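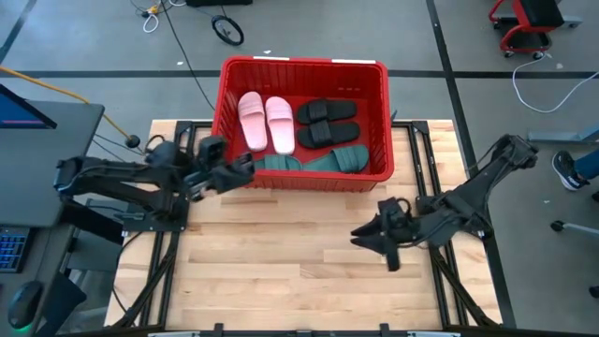 How long does it take for an adult to learn front crawl? For me it has been seven months of lessons, one evening each week, and I can now do one length properly and the second one badly.

I write this on Friday, a little after ten in the evening, with wet hair and a towel around my neck. I promised myself in April that I would write after every lesson, even if only a few lines, and I have missed the last three. So tonight I will write more, to be fair to the notebook.

The pool in Vototbridge was half full when I arrived. The long lanes are 50 meters and they close two of them for our group after seven. Ishbel MacBrayne was already walking on the side with her whistle, and she told us to warm up with whatever we liked. I like breaststroke with my head up, the way my aunts swim in the sea, where they can continue their conversation. She does not approve of it, but for the warm-up she says nothing.

Then we did the breathing again. I must explain to myself in writing what she said, or I will lose it by Monday. The air goes out while the face is in the water, slowly, all the time. It does not wait. My mistake is that I hold it, then I turn my head and try to do both, out and in, in the same small moment, and naturally there is not enough time. After six or seven strokes I feel that I am drowning, although my lungs are full. It is old air. "You are full up, not empty," she told me, and I stood in the shallow part and thought about this sentence for quite a long time while the others went past me.

She made me hold the wall and hum. One has to hum into the water, any tune, then turn the head to the side, breathe, and return to humming. I felt ridiculous. Nazareno Marras was next to me doing the same and he was humming something from church, very serious, so I did not laugh. After maybe ten minutes of this I tried a length and it was better. I did not stop in the middle, where the floor goes down and the tiles become darker. I always stop there. It is not deeper for my arms than any other place, I know this, but the eyes see it and the chest becomes tight.

So this is what I want to keep from today: I passed over the dark tiles four times and I stopped only one time.

My left arm is still poor. She says it enters the water too close to the middle, in front of my nose, and pulls me crooked. To correct it I must imagine that I am swimming on railway tracks, one hand on each rail. On land I can do it very well. I practiced at the tram stop on the way home and a child copied me.
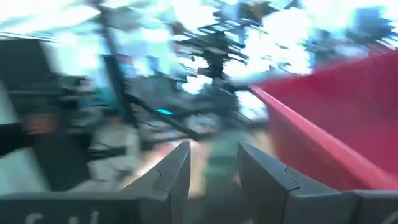

What should one eat before an evening swim? I take a banana and a piece of bread at five o'clock, and the real dinner waits until I am home again.

I learned this after the terrible evening with the lentils, which I described on the page with the coffee stain, and I will not describe it again. Gülizar Sezer eats nothing since lunch and says she feels light as paper. She also swims twice as fast as me, but she is twenty-six and grew up beside a lake, so I do not think it is the lunch.

After the lesson we sat, Gülizar and Nazareno and I, in the café by the entrance, where the windows are always foggy. We discussed the crossing at Stola. Every summer there is a swim from the boat ramp to the other side of the bay, 870 meters, with small boats going along beside the swimmers. Nazareno has already put his name down. He is sixty-one and began with us in the beginner group, afraid to put his ears under. Gülizar will do it too. They both looked at me and I stirred my tea.

There is a shorter one, 300 meters, which goes along the beach and one can stand up almost anywhere. I said I would consider the shorter one. In my head I did the calculation: six lengths of our pool. I have never done six without holding the wall between them. I have done two. With a rest at each end I could possibly do all six now, but in the bay there is no wall, and if I stand up I will be standing on seaweed, which I dislike more than I can say in English or in my own language.

I asked Ishbel about it when she came through with her bag. She did not say "of course you can," and I was grateful. She asked me if I float on my back comfortably. I said that I do. She said then I have my wall with me, and I should spend the next lessons learning to go from the crawl to the back and return again without panic, and then we will talk. After this she went out to her bus.

I am thinking about my mother now. She lived her whole life at five minutes from the water and never went in above the knees. She held her skirt in one hand and my wrist in the other one, and when a wave came she pulled me up so hard that my shoulder hurt. I was not allowed further than her arm. I do not blame her for it. Her cousin was lost off a fishing boat when she was a girl, and in our house this was mentioned only when someone asked to go swimming. But I notice that when I go over the dark tiles it is my left shoulder that comes up toward my ear. I had not connected these things until I wrote them down just now, and perhaps they are not connected.

Small matters, so I do not forget:

The goggles leak on the right side again. Gülizar says to shorten the strap but put it higher on the head. Try this before buying new ones.

The locker takes only the old coin. Keep one in the swimming bag and do not spend it on bread.

My swimming cap has a tear near the edge. It will survive one more week.

Ask at work if I can leave earlier on lesson days, so that I do not have to run for the tram. Sandro Morelli does the schedule now and he is reasonable if one asks him before lunch.

The homework from Ishbel is to breathe out in the bath, with the face under, and count slowly to eight. I did it tonight in the sink instead, and reached six. The water went up my nose and I coughed so loudly that the neighbor knocked on the wall. I knocked back to say that I am fine.

I have hung the towel over the door. My arms are heavy and I am hungry again, even after the soup. Tomorrow I will look at the form for the shorter swim, only to see until what day they accept names.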